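The Robot Did Exactly What We Asked, and Other Excuses

By Nilton Restrepo

I have spent a good part of my working life standing next to machines that were doing the wrong thing with great confidence. You get used to it. What I have never gotten used to is the meeting afterward.

The latest one was at Prerner, where we run a small bench cell that sorts loose parts into containers. It is slow, patient work that people hate and a two-finger gripper doesn't mind. In November the cell failed to pick up a part, closed its fingers on nothing, lifted nothing, carried nothing across the table, and let go of nothing over the container. Then it logged a success and went back for the next one. It did this for 47 cycles before Somtochukwu Yusuf walked past with a sandwich and asked why the arm was miming.

Forty-seven is not a disaster. No one was hurt, nothing was bent, and the parts were still on the table, which is more than I can say for some of the cells I worked on at Wouters. But the log for that stretch was spotless. If you had read it at your desk, you would have gone home happy.

The meeting took an hour and produced the phrase "operator awareness." Teun Mulder wrote it on the board. The thinking went that somebody should have been watching. I asked what we had bought the robot for, and was told that was a separate conversation.

I have a simpler view. The gripper was set to call a pick good when the fingers reached their closing position. With something thick between them, they stopped early and the software was pleased. With something thin between them, they closed most of the way, so at some point a person had widened the limits until thin parts passed too. Once thin parts passed, air passed. Air is a very thin part.

We have known about this for months. Henk Maes raised it in the spring and got a ticket number for his trouble. The ticket was marked low priority on the grounds that the success rate was 98 percent, a number supplied by the same check he was complaining about. I would like to meet the person who closed that loop and shake them by the hand, if they could confirm there was a hand there.

It doesn't help that the parts are a mixed lot. People who buy automation picture a row of identical boxes. What the gripper gets is a narrow white curve of a thing, open on one side, and near it a shiny metal fitting with a stub sticking out, each wanting a different grip and throwing its own shadow.

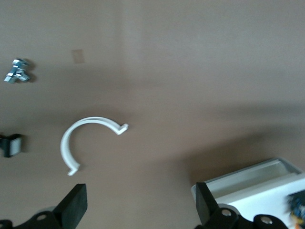
What I would do about it

First, stop letting the gripper grade its own homework. The wrist camera is already there. Have it look at the table after the lift and see if the part is still lying on it. This costs a moment per pick. Ivan Ostapchuk timed it and the line never noticed.

Second, make the robot stop when it is unsure. Management hates this because a stopped robot looks broken, while a robot waving at an empty spot looks busy. I have seen the same preference applied to staff. Three doubtful picks in a row and it should sit still and turn on a light.

Third, treat a perfect log as a symptom. At the Grerkdale site they ran 4000 picks without one recorded miss, and the party was nearly booked before someone checked the container.

I'll be told this is a lot of fuss over some small parts on a bench. Fine. But the same check, with the same generous limits, is in the settings file we copied to the Ukitz cell, and that one hands things to people. I would rather have the argument now, over a bench, than with a safety inspector in the room.

Henk's ticket is still open, by the way. It has been moved up to medium.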